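Die Tüte

Ebenezer Addo verreiste selten, und wenn, dann mit Anweisungen. Diesmal hingen 2 Zettel am Kühlschrank. Auf dem ersten stand, die Heizung sei im August aus zu lassen, was seine Nichte Dzifa ohnehin vorgehabt hatte. Auf dem zweiten stand: »Die Tüte bitte nicht aufmachen. Ist für Frau Mahama.« Darunter seine Unterschrift, mit vollem Namen, als könnte jemand anders in der Wohnung Zettel über Tüten schreiben.

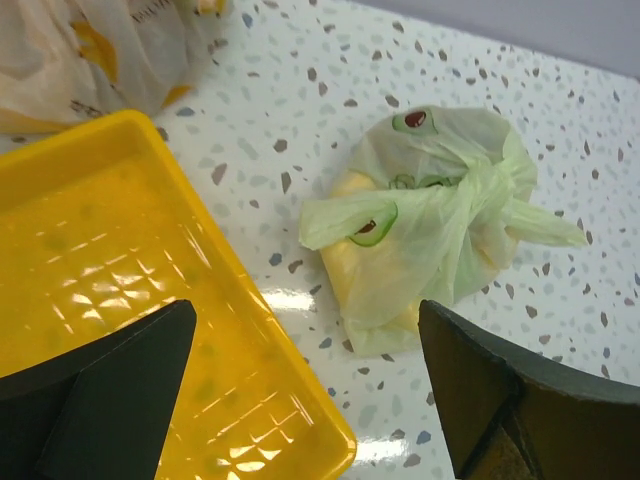

Dzifa hatte nichts gegen Frau Mahama. Sie wohnte im dritten Stock, goss im Sommer die Kästen der halben Hausgemeinschaft und nahm dafür kein Geld, sondern Gemüse, und zwar nach einem System, das außer ihr und Ebenezer niemand durchschaute. Dzifa machte sich Kaffee und setzte sich so, dass sie die Tüte im Blick hatte. Hellgrün war sie und bedruckt, dünn genug, dass man drinnen etwas Gelbes ahnte, und zugehalten wurde das Ganze von einem Knoten, den man bestenfalls locker nennen konnte. Ein Onkel, der etwas zu verbergen hat, dachte sie, sollte sich beim Knoten mehr Mühe geben. Daneben lag das gelbe Tablett mit dem Gitterboden, über das sie sich schon als Kind geärgert hatte, weil man die kleinen Quadrate nie sauber bekam.

Gelb also. Eine Zitrone wäre denkbar gewesen. Eine Paprika auch. Sie trank den Kaffee aus und schrieb Brayan Bedoya, ob er vorbeikommen könne, es gehe um eine Familiensache.

Brayan und der Anstand

Brayan kam mit dem Fahrrad und in der Jacke von Lirarwood, wo er Küchenplatten verkaufte, und strich zuerst über die Arbeitsfläche. Das tat er in jeder Küche. Er war imstande, einen Abend lang über Sprenkel zu reden, über graue und braune, und weshalb manche Leute gerade diese haben wollten und dann nie wieder ein Krümelchen fanden, das ihnen herunterfiel.

Dzifa erklärte ihm die Lage. Öffnen komme nicht in Frage, sagte sie, der Zettel sei eindeutig. Über Drücken stehe aber nichts darin. Auch Schieben sei nicht erwähnt, und Heben nur insofern, als man Tüten ja irgendwann heben müsse.

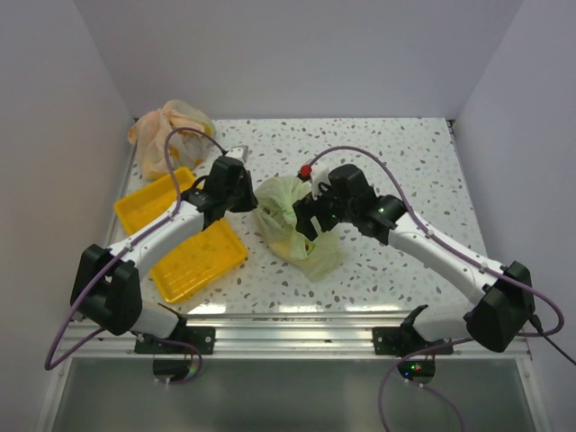
Juristisch sei das wasserdicht, fand Brayan, moralisch eher so eine Art Sieb. Er persönlich würde sie drehen. Beim Drehen erfahre man am meisten, und hinterher habe man nichts getan, was man nicht auch aus Versehen hätte tun können.

»Du hast das schon mal gemacht«, sagte Dzifa.

»Weihnachten«, sagte Brayan. »Jedes.«

Sie einigten sich auf Drehen mit anschließendem Zurücklegen. Brayan fand, es fühle sich an wie zwei Dinge, von denen eines nachgab. Dzifa fand, es fühle sich an wie Ebenezer: außen weich, und dann kam man nicht weiter. Sie rochen auch daran. Es roch nach Tüte.

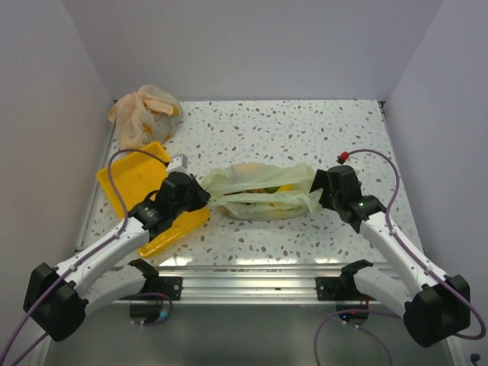 Danach stellte sich die Frage, wie herum sie gelegen hatte. Dzifa war sicher, der längere Zipfel habe nach rechts gezeigt, zum Fenster. Brayan meinte, Zipfel seien unzuverlässige Zeugen, und schlug vor, die Sache etwas aufzuschütteln, damit es natürlicher aussehe. Sie schüttelten auf. Es sah aus wie eine Tüte, an der zwei Erwachsene herumgemacht hatten. Sie schüttelten noch einmal - diesmal mit Gefühl, wie Brayan sagte - und damit war auch der Rest der ursprünglichen Anordnung dahin.

Um halb sieben klingelte es. Brayan ging sofort ins Bad.

Akua Mahama stand in der Tür, die Gießkanne in der Hand, und sagte, sie wolle nur rasch etwas abholen, Ebenezer habe ja sicher einen Zettel geschrieben. Dzifa sagte, ja, einen Zettel habe es gegeben. Sie sagte auch, sie habe ihn nur überflogen.

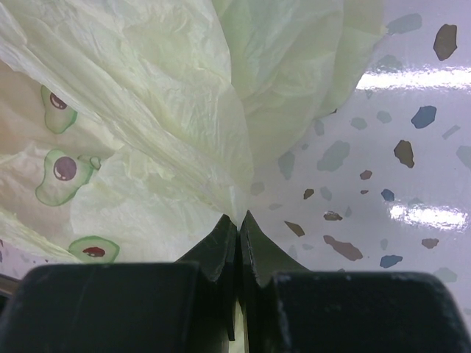
Frau Mahama macht auf

Frau Mahama stellte die Gießkanne ab und betrachtete die Tüte eine Weile von der Seite.

»Wer hat da gedreht?«, fragte sie.

»Gedreht?«, sagte Dzifa.

Aus dem Bad kam das Geräusch eines Mannes, der sehr leise einen Wasserhahn zudreht.

»Ihr Onkel legt den Knoten immer zur Wand«, sagte Frau Mahama. »Seit dem April, als Kwesi Abubakari meine Tomaten gezählt hat.« Sie zog an einem Zipfel, der Knoten ging auf, als hätte er den ganzen Tag auf nichts anderes gewartet, und sie schaute hinein, nickte und machte wieder zu. Von ihrem Platz an der Spüle aus sah Dzifa nur Frau Mahamas Ellbogen.

»Und?«, fragte Dzifa.

»Alles da«, sagte Frau Mahama. »Sagen Sie dem Herrn im Bad, das Handtuch am linken Haken ist für die Füße.«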